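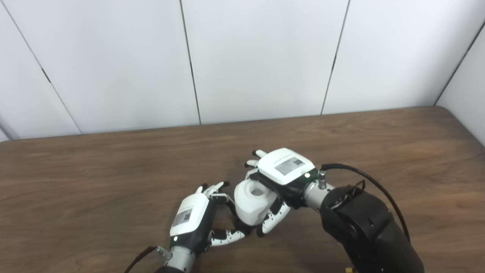

My mother kept a cookie tin on top of the refrigerator, and there were never cookies in it. It held knobs, springs, the foot off a sewing machine, keys to doors we had moved away from, and a brass hook I still think about. When something in the house broke, down came the tin. I must have been ten before I understood that other families went to the store for this kind of thing.

So you can guess how I felt walking into the parts hall in Nultedport for the first time. It's an old net loft near the harbor, long and drafty, and it is full, wall to wall, of the small pieces that fall off larger things. Blender feet! Drawer runners! A whole crate of nothing but the little clips that hold a shelf up! There are over 3,000 drawers, most of them rescued from a shoe wholesaler in Kirthorpe, and each one has a paper label with somebody's best guess on it. "Curtain, maybe." "Pram or cart." My favorite just says "Brunden?", after the stove company that closed its doors long before I was born and whose oven handles still turn up all over the county.

The rules are simple and taped to the door. You bring a broken thing, or at least the piece next to the missing piece, and you look. If you find a match, you put a dollar in the jar. If you don't, you leave a note on the wanted board and come back in a month or two. People do come back. The board has notes on it so faded that you have to tilt your head to read them, and one of them, a plea for the left-hand latch of a Kan picnic hamper, was answered on the day I was there. The man who had written it got a phone call and drove over in his slippers.

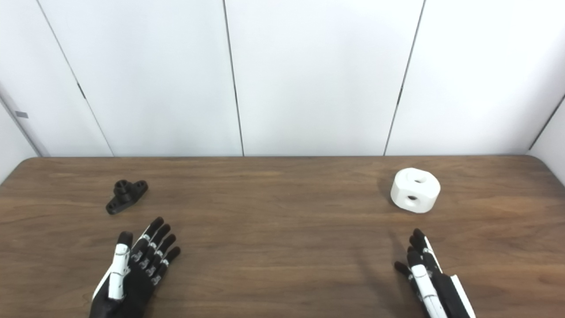
*A black plastic part and a white block with holes, laid out on a wooden tabletop.*

What I love most is how the search makes you look at ordinary objects. I had brought a desk lamp that wouldn't stay up, and I figured I needed "a screw." A woman at the next bench turned it over twice and asked if I wanted the friction washer, the wing nut or the bushing, and I had no idea, and we spent a very happy half hour finding out. (It was the washer.) By then I knew how the lamp worked, which I hadn't known in the nine years I'd been reading under it.

Plastic is the hard part, everyone here agrees. Metal pieces were made in standard sizes for generations, and a quarter-inch bolt is a quarter-inch bolt. A molded gear from a hand mixer fits that mixer and maybe one other, and the mold itself was probably scrapped years ago. The regulars keep a notebook of odd crossovers they've stumbled on, and it's wonderful reading. A vacuum cleaner wheel that fits a certain cooler. A dishwasher clip that will hold a bicycle fender on for good. The notebook had 1,566 entries when I leafed through it, in every color of ink, with arguments in the margins.

I asked one of the old hands whether she ever threw anything out. She pointed to a bucket by the stairs. It had a cracked cup hook in it, and while we were talking someone came by and took the cup hook.

If you'd like to start a tin of your own, the advice I heard most was to save the fasteners first. When an appliance dies, take out every screw and keep them together in a jar with the name of the machine on it. Knobs come next, then feet, then hinges. Leave the motors alone unless you know what you're doing, and don't save power cords with any damage to them at all. Write the label that same evening. You think you'll remember what it came off of, and you won't.

The hall closes for the coldest weeks and opens again in March, when the loft is warm enough to work without gloves. I've got 12 jars on the basement shelf already, and a toaster lever I'm hoping to match. It's black, about as long as my thumb, with a notch on one side. If you have one, please put a note on the board.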